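Durkska word list – read me first

Hi! I put this list together so I could stop retyping the same recipe words every time I opened my grandmother's notebooks. It has 946 entries, one per line: the word as she spelled it, the spelling I settled on, and a short meaning in English. 857 of those have a meaning I'm happy with. The rest are marked "unsure" in the last column, so please don't quote them as if I know what I'm doing.

The spelling is all over the place (she wrote the same word for dumpling two ways on one page), and I kept every version I found. 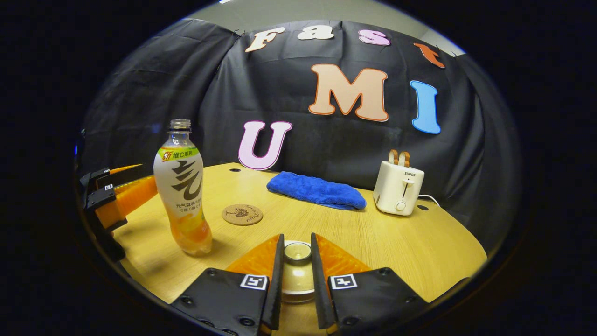 Marama Maihi went through the baking words and fixed a lot of my guesses about flour and yeast. Shayne Donnelly typed up the Ollton notebook, 40 pages of it, in pencil – I still owe him dinner for that one.

The file is plain UTF-8 with tabs between columns. If your spreadsheet turns the accents to mush, import it instead of double-clicking.

Version 2, March 27, 2020. Changes: merged the soup and stew sections, dropped the brand names, added the pickling words from the Asell notebook.

Use it however you like, just keep my "unsure" marks in if you pass it on. Corrections are very welcome, especially for anything to do with fish.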